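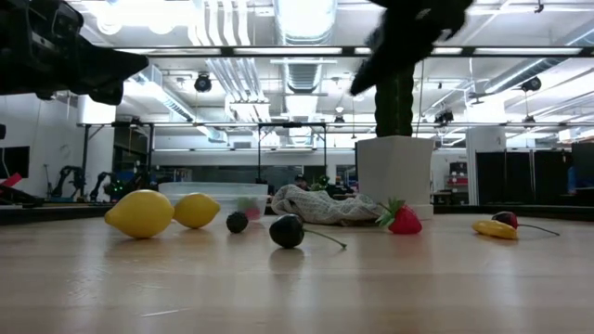

Randa Aoun swears by half a lemon and a handful of salt for any wooden surface, and says she has cleaned her table that way every Thursday since she moved in and it has never looked better. Compared with what, I asked, and didn't get an answer.

I'm picking on Randa a little, but the lemon-and-salt rub is the tip I get sent most, usually with a list of everything it is supposed to do. So let's take the list.

Stains. Salt is gritty and lemon juice is a mild acid. Between them they'll shift a fresh berry mark or some onion smell from bare wood. They will also roughen the grain if you scrub hard, and a rough surface picks up the next stain faster. On a varnished or lacquered top there's no bare wood to clean. You're scratching the finish and leaving it sticky. Dish soap, a damp cloth, then a dry cloth. Try that first and see whether you still want the lemon.

Germs. People get very confident here. A quick wipe with lemon juice is no substitute for hot soapy water, and I wouldn't trust it after raw chicken. Wash the board, rinse it, stand it on edge to dry.

"Feeding" the wood. Lemon juice doesn't feed anything. Neither does the lemon oil in the bottle, which is often mostly mineral oil with a scent in it. Read the label.
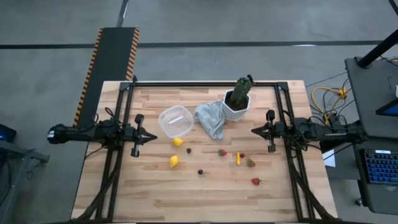 Butcher-block strips in mixed tones. Try any oil on a small patch first.

On oiling, I'm more of a believer, with limits. An unfinished block does dry out, and plain food-grade mineral oil slows that down. Wipe on a thin coat, leave it overnight, rub off what's left in the morning. If it's still greasy you used too much. Olive oil is a bad idea however pretty the bottle is. It can go rancid and you'll smell it in July.

Velimir Trajkovski sent me a page copied from a housekeeping manual of 1898 that recommends sour milk. I have not tried the sour milk.

White rings. The internet says mayonnaise, toothpaste, cigarette ash or a hot iron over a towel. The iron can work on a shallow haze. It can also give you a larger haze. Five minutes with a hair dryer on low is slower and easier to stop. Toothpaste is an abrasive, so all it does is wear the finish down until the ring is gone, along with the shine around it.

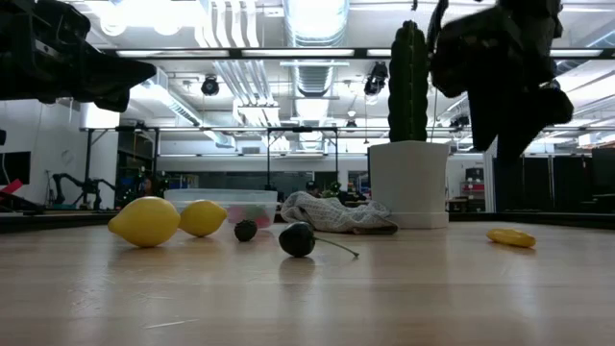
Keep the lemons for eating. Dark fruit is the stuff to wipe up fast.

Microwaving your lemons before juicing. Fine, it softens them. Rolling them under your palm works too, and I can't say I've ever gotten enough extra juice from either to notice in a pie.

Lemon down the disposal. It smells nice for an hour. If the drain stinks, there's gunk under the rubber flap. Switch the disposal off at the breaker and scrub the flap with an old toothbrush.

Omar Moussa wants to know about walnuts for hiding scratches. Next time, once I've ruined something of my own with one.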